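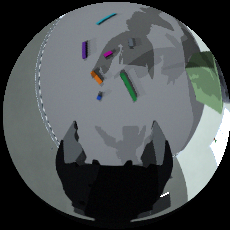
Jun 23, 2018

My sister-in-law Yamila Daza called last night to ask whether she should hold off on hiring somebody to clean, what with all these robots coming. I laughed, and then I felt a little bad for laughing, so let me give her a proper answer (she reads this blog, hi Yamila!).

I've followed this stuff as a hobby since a December when I was home with a bad back and far too much time for reading. My honest feeling is that a machine can do one chore nicely if the chore never changes. Our vacuum, which we named Skander, does the hallway beautifully and then eats a sock. Picking things up is another story altogether. Colored blocks on a bare table are where so much of this work still happens, a lot of it in simulation, and I don't say that to be mean! A block keeps its shape. It doesn't have sleeves, or a lid that sticks, or jam on it.

My old coworker Ratih Wibisono runs the packing room at Kolo, where they fill 254 boxes on a good day, and she tells me the same thing from her side. They tried an arm for 28 days. It was wonderful with the square cartons and hopeless with the soap refills in their floppy pouches, so the pouches went back to people, and the arm kept the cartons, and everyone seems pretty content with that.

So no, Yamila, I wouldn't wait. Hire the nice woman from your street, and ask her if she does ovens, and if she does, please send me her number.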